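Print this page | E-mail this thread
Search the boards: Enter keywords Go Advanced

Rorkport Home & Hearth Boards
Cleaning and Upkeep
Thread started by mapleandmoss, Friday, 7:43 pm

Getting old stains out of a white tabletop

mapleandmoss wrote:
Hello everyone! I've been reading these boards since we moved to Flusinside in April and I finally have a question of my own. We bought a big white table from the Hamdan secondhand hall, paid 43 for it, and I was so pleased with myself that I didn't look very hard at the top until we had it home under the kitchen light. It has had a full life, let's put it that way. There are pink and yellow marks that laugh at dish soap, and long gray lines all over.

I'd like to keep it white if I can. My mother would have gone straight at it with scouring powder, but then my mother also took the shine off every tub she ever owned, God love her. What would you try first? I have baking soda, white vinegar, rubbing alcohol and one of those white melamine sponges, and I'm willing to go shopping.

tin_kettle wrote:
Welcome, and congratulations on the table! Start with the gentlest thing and work up. For me that's baking soda and just enough water to make a paste, spread on with a soft cloth and left for 20 minutes while you have your coffee. Wipe it off, rinse, dry, and look at it again in daylight before you do anything else. I've rescued two desks and a changing table that way. Skip the vinegar if you've used the soda, they only fizz each other flat and you end up wiping salty water around.

porchlight27 wrote:
I have to disagree with tin_kettle a little, with love. Baking soda is fine for tea rings, but pink and yellow sounds like crayon or marker to me, and you want the rubbing alcohol for those. Put it on a cotton ball and dab, don't scrub — scrubbing just walks the color out into a bigger circle. Try a hidden spot underneath first. I once took the finish clean off a nightstand and had to keep a doily over it for years.

What is the top made of, do you know? And can we see it?

mapleandmoss wrote:
I don't know what it's made of, I'm afraid. The man at the hall said "the good kind." It isn't wood, or if it is there's an awful lot of paint between me and it. The pink patch is the one that bothers me most, and the yellowish star on top of it.

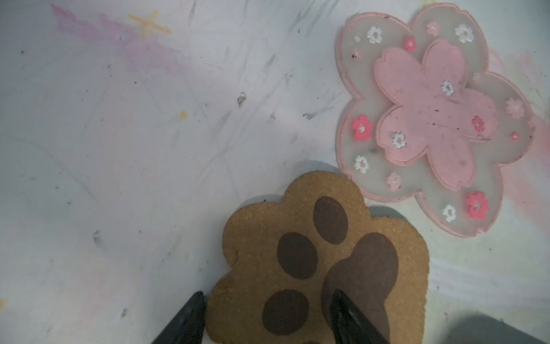

The stains so far, with the blossom and paw coasters.

porchlight27 wrote:
Oh, that pink is spread wide, isn't it! I'd still go with the alcohol, but work from the outside edge of the smear toward the middle and change your cotton ball often. The little orange-yellow spot might be a good one to practice on. And I love the cherry blossom coaster, my granddaughter would walk off with that.

gruffcarpenter wrote:
Everybody is talking about color and I'd be more concerned with those gray scratches. If they're in the surface, no cleaner on earth is going to lift them. Run a fingernail across one. If the nail catches, it's a scratch. If it glides, there's a fair chance something rubbed off on the top, and the melamine sponge may take it away.

Go easy with that sponge, though. It's a very fine sandpaper, whatever it says on the box. I did a lunch counter at Kamach with them years back, 1140 square feet of shop and one long white counter, and by the time I'd finished I had a lovely clean dull stripe down the middle of it.

tin_kettle wrote:
I've used those sponges on my stove top every week for ages and it's as shiny as the day it came. I think it depends on how hard a person leans. But I'll give you the fingernail test, that's a good one.

mapleandmoss wrote:
Well, I did the fingernail test before supper and it catches on most of the long ones and glides over the thin smudge near the middle. So I suppose the long ones are staying with us! I don't mind as much as I thought I would. I'll do the alcohol on the yellow spot tomorrow morning, after I've tried it underneath, and save the pink for when I've got the windows open.

gruffcarpenter wrote:
Brush the crumbs off before you rub anything. Grit under a cloth is how you get more scratches.

porchlight27 wrote:
Seconding that, and put a dab of dish soap over it afterward so the alcohol doesn't sit. Let us know about the pink!

Page 1 of 1 | Print this page | E-mail this thread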